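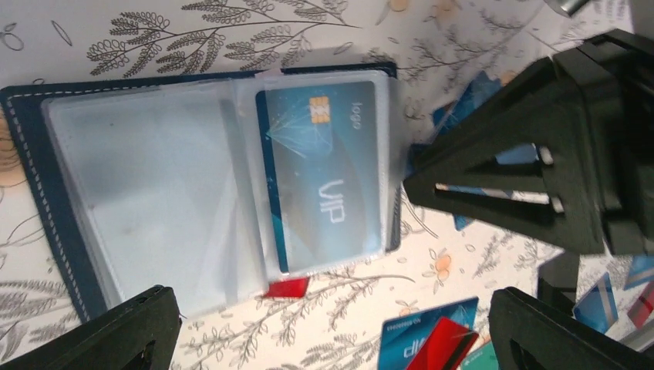

# Dilcombe Cold-Pressed Sesame Oil, 500 ml

Unrefined sesame oil pressed from whole, untoasted white seed. Sold for cooking and for use on skin and hair. One ingredient, nothing added.

**Item:** Ballow range, untoasted
**Size:** 500 ml glass bottle with pour insert
**Case:** 24 bottles
**Shelf life:** 12 months sealed, 3 months once opened
**Storage:** cupboard, away from the stove

## What it is

Most sesame oil on grocery shelves is the dark, toasted kind. It has a strong smell and is used by the teaspoon at the end of cooking. Our Ballow oil is pale yellow, with a mild, slightly nutty taste. You can use it by the tablespoon without it taking over the dish.

The seed is cleaned, dried and put through a screw press at low speed. The oil then stands in steel tanks until the solids settle, and we draw it off the top through a cloth filter. It isn't bleached or deodorized. You may find a little sediment at the bottom of the bottle, more so in the April pressing. It's fine to eat. If you don't like it, let the bottle stand overnight and pour gently.

## In the kitchen

Good for sautéing vegetables, scrambled eggs, flatbreads, marinades and dressings. It can replace olive oil or sunflower oil in equal amounts in most recipes. Keep the heat at medium. We don't recommend it for deep frying, because unrefined oil will smoke sooner than a refined one and the taste turns bitter. For that, see Ene, our refined oil.

Irina Chiriac, who writes our recipe cards, uses this basic dressing:

- 3 tablespoons Ballow sesame oil
- 1 tablespoon rice vinegar
- 1 teaspoon honey
- a pinch of salt
- a little grated ginger

Shake in a jar. Keeps four days in the fridge. It will thicken when cold, so take it out ten minutes before dinner.

## On skin and hair

The same oil can be used for massage or rubbed into dry elbows and heels after a bath. Warm the closed bottle in a bowl of hot tap water first. For hair, work a small amount into the ends, leave for half an hour and wash out with shampoo. You will probably need to shampoo twice. It stains cotton, so use an old towel.

Try a drop on the inside of your arm and wait a day before using it more widely. We make no medical claims for this oil. It is a food.

## Allergy information

Contains sesame. Do not eat it or put it on your skin if you have a sesame allergy. Unrefined oil carries more seed protein than refined oil does. Our press also handles walnuts in the fall. The line is washed down between runs, but we can't promise the oil is free of traces.

## Questions we get

**The oil went cloudy. Is it spoiled?**
No. It clouds in a cold room and clears again when it warms up. Spoiled oil smells like crayons or old putty. If a bottle smells that way when you first open it, write to us with the batch number and we'll replace it.

**Where is the batch number?**
On the back label, under the bar code. The first two digits are the tank. Tank 26 and tank 86 are the only ones used for Ballow, so any other number means you have a different oil.

**Can I get it in plastic?**
No. The larger Trarkance tins are the other choice, and they're only sold to restaurants and bakeries.

**Is the seed organic?**
Some lots are and some aren't, so we don't label it organic.

## Ordering

Single bottles ship in a molded pulp sleeve. Full cases ship on their own and can't be combined with other items. Broken bottles are replaced if you tell us within a week of delivery. Keep the box until you've checked them all.

Store accounts: Jennylyn Dimaculangan, sales desk, mornings only. For pressing and batch questions, ask for Gheorghița Buzatu.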